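Passenger Shipping and Religious Travel between the Wars
Session 4 notes – reading passenger lists
Handout by Annelore Lindemann, updated April 19, 2025

Carry over from last time: we stopped at the boarding stage. Finish the Wegener chapter if you haven't, esp. the part on agents in port towns.

Main question today. How did a teacher or preacher with a small party get across an ocean, and what paper did it leave?

What to look for
Outbound list (kept at port of departure). Inbound list (kept at arrival). They rarely match. Names spelled by ear, ages rounded, jobs made up on the spot. "Religious teacher" turns into "teacher" or "gentleman" or just a dash.

Parties traveling together – often split over two classes. Leader in second, helpers in third, or the other way round if a donor paid for the helpers. Don't assume the order of names means rank. Usually it's the order they stood in.

Canceled bookings. Line struck through but still readable. Keep these in your notes! A struck line tells you somebody meant to sail, and sometimes the same party shows up on a later ship with one person missing.

Case: the Skidlow party
Lay preacher Cyprian Krawczyk, sailing from Cledcombe in March with 2 companions. Booked on the Joly, a slow mixed cargo and passenger ship. Fare book has him on page 59, berth changed twice. His diary says the crossing was calm. The letters home from Ruairi Tennant, who shared the cabin, say he was sick the whole way and coudn't stand up for prayers. Both are useful. Ask who each one was writing for.

Landed at Ikville, gave talks in a rented hall, then the trail goes thin. No inbound list survives. We only have the hotel register, and it has Krawczyk under his mother's name. Why? Tennant's letters hint at press trouble, no proof.

Dates – careful here. Diaries kept on board often slip by a day. Followers' memoirs written later copy each other's mistakes, so three memoirs giving one date may be one source. Check against the shipping columns in the newspaper, then the port book, then the memoir. In that order pls.

For next session
Read Halonen on deck passengers, first half only. Pick one party from the packet and write 2 pages: who paid, who sailed, who is missing from the list. Give the source for every date, I will take off points for this. Packets are in the tray outside my office. 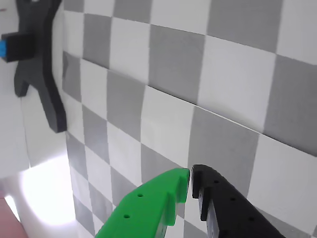 Green and black fingers, 3D-printed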